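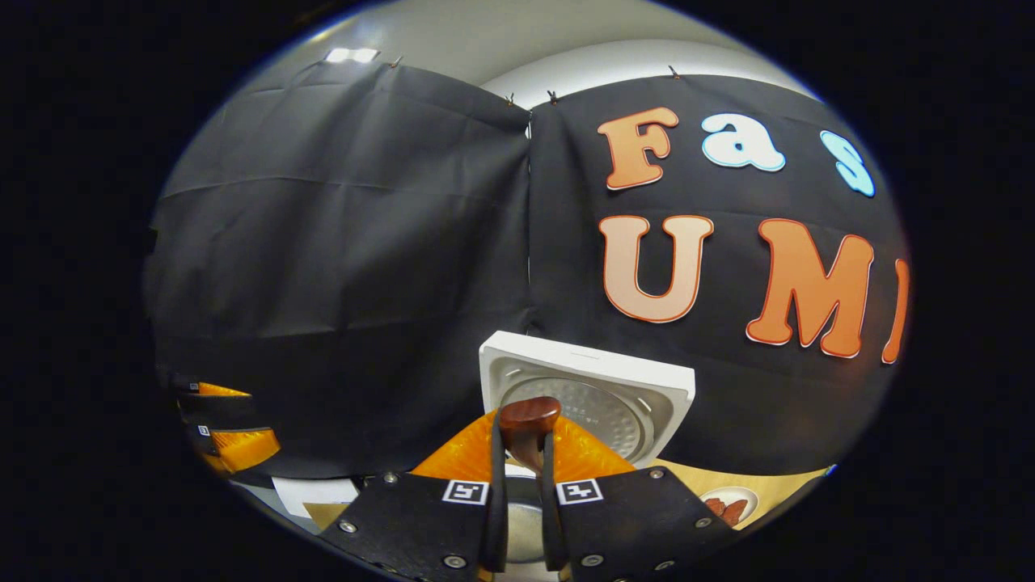

I started this repo because I kept redrawing the same wall letters from scratch every time we put up a backdrop, and I was sick of it. It holds the letter templates, the color list and my notes on hanging black cloth so it looks halfway decent. My favorite is still the orange F with its thin white outline, because it reads from right across a room even when the cloth behind it is sagging a bit (and the cloth does sag, see below). The big M in bright orange with the white border comes a close second. If you only want the shapes, go straight to `letters/` and ignore everything else I've written!

# Jurnudora wall letters

Last big tidy-up: August 7, 2025

## What's in the folders

- `letters/` – outlines as SVG, one file per letter, upper and lower case
- `borders/` – the same outlines pushed outward for the contrasting edge
- `print/` – PDFs split over several pages, for people with a normal home printer
- `colors.csv` – every fill and border pairing I've tried, with a notes column
- `hanging.md` – the long version of the section on cloth below
- `old/` – my first set, drawn by hand and scanned. The S is terrible. I keep it for sentimental reasons

The whole thing comes to 1,093 files, mostly because the PDFs multiply like crazy. Clone without `print/` if you're short on space.

## Colors on black

Black cloth is kind to nearly everything, but the border does more of the work than I expected. The pairings I keep going back to:

| Fill | Border | Notes |
|---|---|---|
| orange | white | keep the border thin or it takes over |
| white | light blue | very crisp, good for lowercase |
| peach | orange | softer, nice on a large U |
| bright orange | white | my pick for the biggest letters |

Dark green and navy are in the CSV too, and they both vanish. Itziar Collado swears her navy version looked great by a window, so maybe it's my room.

## Hanging the cloth

I use two sheets side by side and let them meet in a vertical seam near the middle of the wall. One huge sheet sounds simpler, but I've never managed to get one up on my own without it sliding down on my head.

1. Put up the left sheet first, with a small metal clip near its outer top corner.
2. Do the seam next. I put two clips close together there so neither sheet drags the other one down.
3. Pull the right sheet out sideways and clip it along the top.
4. Walk away for a while, then come back and look at the creases.

Step 4 is real advice. You'll see soft horizontal folds and want to fix every one of them. More clips along the top will help with the sag, and steaming helps with the creases, but I've stopped fussing over either. Thanakorn Kamolrat irons his sheets before they go up and folds them over a cardboard tube afterward – I admire it and I'm not doing it.

## Placing the letters

Put the letters on one sheet only and stay clear of the seam. A letter that crosses it will buckle the moment anyone brushes past. Two rows fit well on one sheet, with the larger letters in the lower row. Lay everything out on the floor first and check the gaps there, since moving a letter once it's up is a pain.

For spacing I go by eye. There's a `spacing.txt` in `letters/` that Zeyu Jia sent me, with proper kerning values, and people who've used it say it's better than my way. Fine!

## Known problems

- The lowercase `a` border is too fat on the inside of the bowl. Trim it with a craft knife for now.
- `print/M_large.pdf` takes about 6 pages and the overlap marks are off on the last one.
- No accented letters yet. Eyvindur Bach has asked for Ð and Þ, and I'm hoping to have them drawn by October.
- The Q. Just, the Q.

## Using and changing things

Help yourself, print them, recolor them, cut them out of whatever you have in the house. If you draw a letter that's missing, send a pull request with the outline and the border as separate files and add your line to `colors.csv`. Nermin Gezer looks after the PDF script, so questions about page splitting go to her and complaints about the Q go to me.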